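4.2 Bedding and loose textiles in the sleeping room

The second group of surfaces covered by the Mostinmont household survey was the bed. Of the 538 surface records collected in the study, 70 concerned beds, and these proved harder to code than tables, shelves or counters. A table has a fixed edge and a flat top. A bed is itself made of cloth, and the items left on it are very often cloth as well, so that the line between the bedding and what has been placed on it must be drawn by the coder.

We followed the Prokopenko scheme, which assigns every textile on a bed to one of three layers. The base layer holds the mattress cover and sheets. The middle layer holds the duvet, blankets and pillows in regular use. The top layer holds anything that does not belong to the bedding, including clothing, towels, bags and paper goods. Only the top layer counts toward the clutter score. The state of the middle layer is recorded separately on a scale from 1 (drawn flat) to 8 (fully bunched or pulled back).

Two difficulties came up repeatedly. The first was the heap. Clothing dropped on a bed tends to settle into a single mass, and where the pieces are of one color their number cannot be established without handling them. Coders were told not to touch the items, and a heap was therefore entered as one unit, with its extent noted as small, medium or large. The second was the unidentified cloth. A crumpled white textile may be a towel, a napkin or a garment, and the original scheme required a choice among these. In the revised form, which was brought into use in August, we added the entry "cloth, use not known." Agreement between coders on top-layer items improved after this change, and the entry was retained for the rest of the study.

Figure 7 shows a bed on which both difficulties are present. The duvet was coded as middle layer and as rumpled. The dark fabric was entered as one heap, and the white cloth beside it as a cloth of unknown use. The flat items partly under the white cloth resemble folded sheets of paper or thin cardboard and were entered under "paper or card, uncertain."

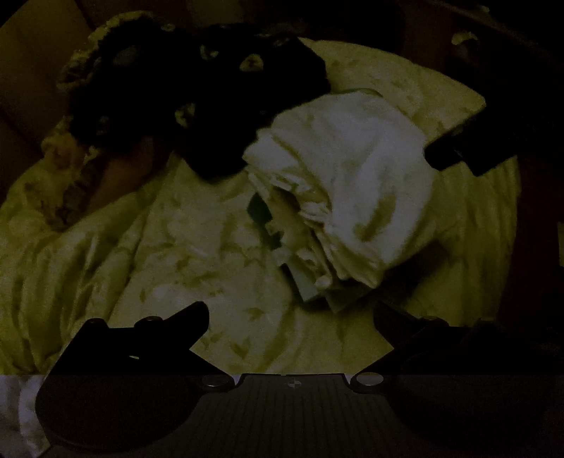 Figure 7. Bed surface with rumpled duvet, a heap of dark fabric and a crumpled white cloth.

Low light was a further source of disagreement. Dark fabrics lose their folds and seams in a dim room, while pale fabrics remain easy to outline, and coders working from such records gave more detail to the pale items than to the dark ones. We did not correct for this in the clutter score. It should be kept in mind when bed records are compared with those from kitchens, which were better lit in most of the homes visited.

Records were entered in the Javum database by two coders working separately, and differences were settled by a third. Where a difference could not be settled, the broader of the two categories was kept. The scores for beds are reported in Section 5 together with those for chairs, the other surface on which clothing was commonly left.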